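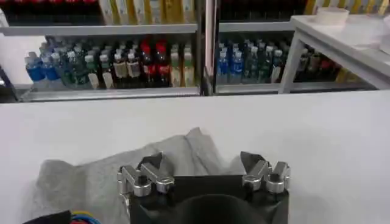 A gray cloth on a white table, drinks behind.

I have strong feelings about folding, and my friend Citlali Ibarra thinks I should keep them to myself. Too bad! I spent years with a laundry chair (you have one too, don't lie) and I've come around to the idea that folding wants a table. A bed is too soft and a lap is too small, and the couch has crumbs.
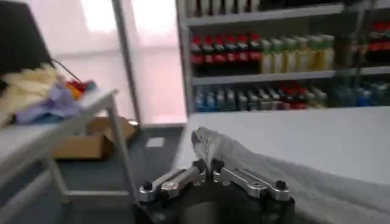
My other rule is one piece at a time. Erhan Akbulut tips the whole load out in front of himself and then wonders why he quits after four shirts. Keep the pile somewhere else - a second table will do, like the one with the cream-yellow and lavender cloths heaped on it while the gray one gets a table to itself. You pull one thing over, you deal with it, you go back.

Citlali says this is a lot of walking for a dish towel. Fine, but I paid 300 dollars for a dresser and I'd like the drawers to close.
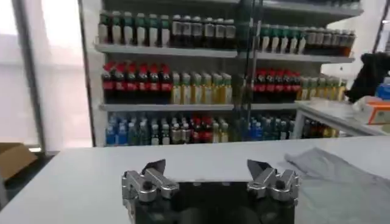
She also says wrinkles don't matter, and on that we will never agree. A towel shoved in a drawer comes out looking like it lost a fight.
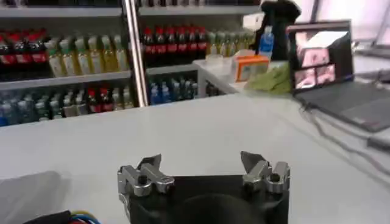 Then there's the question of when you're done. I say it's when the surface is clear, and I mean clear, no lone sock waiting for July. Store shelves get this kind of care all the time. Colas stand in one row, water in another, and we walk right by and grab one. A bare white table in front of all those bottles looks wonderful to me, and I'd take one home tomorrow if Erhan would help me carry it up the stairs.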